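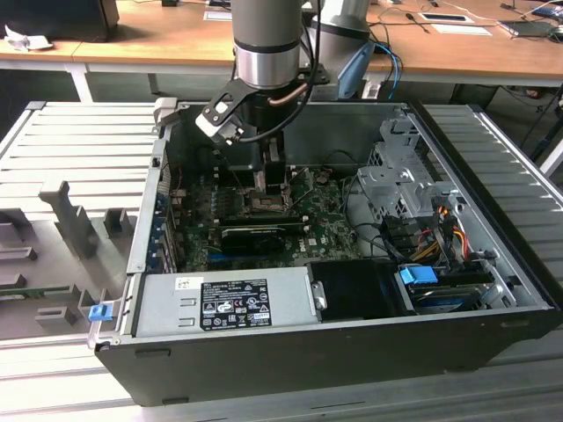 Statley Opens Its Repair Bench to Old Desktop Towers This July

PRATAU – For immediate release

Hi, I'm Kevser Demirtaş, and I run the desktop bench at Statley. I get to write this one myself because I've been nagging everyone about it since winter! Starting in July, we're taking in old office towers every Sunday, and we'll refurbish the good ones and strip the rest for parts.

I love these machines. Take the side panel off a big old Dell, lay the case down flat, and it's all right there – the board, the graphics card, the drive cage, the power supply with its label full of tiny symbols, and that tangle of red, yellow and black cables (there is always a tangle). People see a dusty box from the back of a closet. I see a computer that might have years left in it, or at least a power supply that could go into another one.

We have room for 200 towers in this first round. Each one gets opened, cleaned and checked over, and that includes the little coin-cell battery on the board, which is so often the whole problem when the clock keeps resetting. We'll look at the processor and put on fresh thermal paste if we lift the cooler. Working machines go to the Karabulut learning center, where Fouad Soliman has 12 desks waiting and keeps asking me when. Soon, Fouad!

"Our evening students mostly do their homework on phones," Fouad told me. "A proper screen and keyboard would be a big change for them."

A few things before you load up the car. Bring the tower and its power cord. Please hang on to your monitor, we're short on shelves. Copy off anything you want to keep. We wipe every drive that stays with us, and if you'd like yours back, just say so at the door and we'll take it out while you wait (it's usually a few screws and two plugs). Missing side panels are fine. So are missing screws, I have jars of them.

Drop-off is free and opens at 10 a.m. at Statley, 579 Vulunel Street, Pratau. If you have more than a carload, ask for Cyrill Lüthi at the front desk and he'll set up a pickup.

Press contact: Kevser Demirtaş, desktop bench, Statley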